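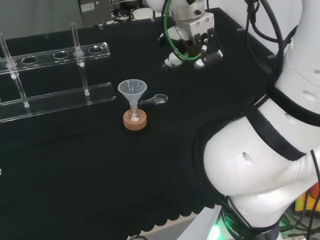
A reader's comment on the old version of this page asked whether the Stuvel bench kit is meant for a chemistry class or a robotics club, and whether one school needs to buy two of them. It was written for a robotics club. Chemistry teachers have taken it up as well, and one kit will serve both if the groups meet on different days.

Stuvel Bench Kit for Student Robot Projects

The kit is a set of lab-handling tasks for a tabletop arm with a parallel gripper. Students program the arm to pick up, move and put down light labware, then run the same routine until it works every time. The arm is sold separately.

What you get
Clear acrylic test tube rack
Glass test tubes
Narrow-neck glass flask
Cork ring stand
Plastic funnel
Plastic scoop
Black table cloth
Task book, 85 pages
Score sheets for club use

Task levels
Level 1: lift a test tube out of the rack and put it back in the same hole.
Level 2: place the funnel in the neck of the flask without tipping it.
Level 3: pick up the scoop from flat on the cloth and move a measure of dry powder into the funnel.

Level 3 takes most clubs several meetings. The scoop lies very low and the fingers have to close on the handle without pressing into the table. Start with the gripper speed turned down.

Powder
Use table salt or baking soda. Do not use the kit with acids, solvents or anything that gives off fumes. Wipe the funnel stem dry before each run or the powder will clump in it.

Arms
The task book has setup pages for the Tillano and the Marwat. Other arms can be used if the fingers open wide enough for the flask. Soft finger tips are recommended for glass.

Plolleck Challenge
The three levels follow the student division of the Plolleck Challenge. A team has 400 seconds for a full run and may restart once. Broken glass ends the run. Sign-up for the next round opens in January.

Price and ordering
Bench kit: $199
Spare glass set: see the parts page
School purchase orders are accepted. Please put the school's name and delivery address on the order.

Item number: 3000
Page updated: 18 November 2020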